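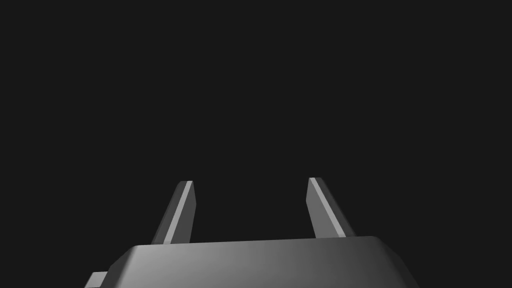 Wrist view from the simulator, fingers open, empty world.

Clonside grasp logs

Hi! I put these logs together while tuning the grasp planner in Wurudov, my little control stack. You get 745 episodes, with 40 held back for testing (please don't train on those!). Each one has wrist frames, joint states and the open/close commands, all logged at 15 Hz.

To play one back, run replay.py with an episode number. Add --slow if you want to watch the planner think.

Version 2 went up 19th February and fixes the swapped finger joints. Old checkpoints won't load, sorry! I'm hoping to add depth in March.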